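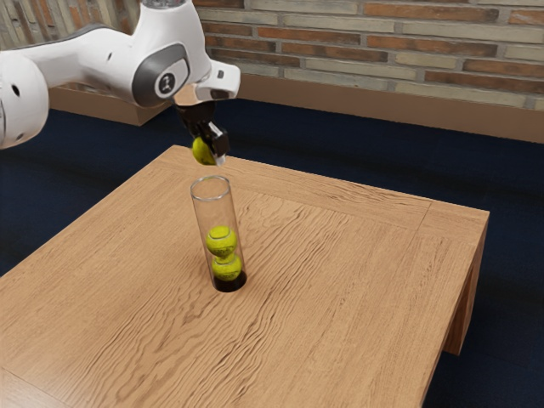

Ball-in-tube task, August, afternoon

Goal for today: check if the policy can do the third ball when two are already inside the tube. Vitória Rocha changed the reward in the Demness config, so I start again from her checkpoint. I ran 350 episodes in simulation, with 5 seeds.

Release height

With the ball held over the rim, a small sideways error is enough to miss. I tried 4 release heights. The lowest one is best for the success rate, but the fingers touch the rim more often. I keep the second lowest for now.
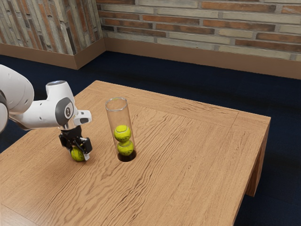 Carry from the left side

When the ball is low over the table and left of the tube, the arm must first go up. The old policy (Lonen) often moved straight to the right and pushed the tube. The new one does this in four seeds less often, and in one seed there is no change. I don't understand this seed yet.

To do: ask Vitória about the weight of the height term. Also check the close view from above, the glare on the wood may confuse the ball detector.

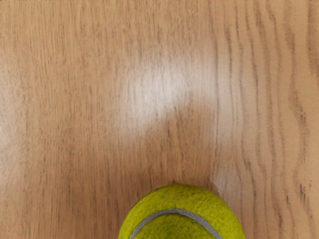

Close view from above, ball at the bottom edge, glare on the table.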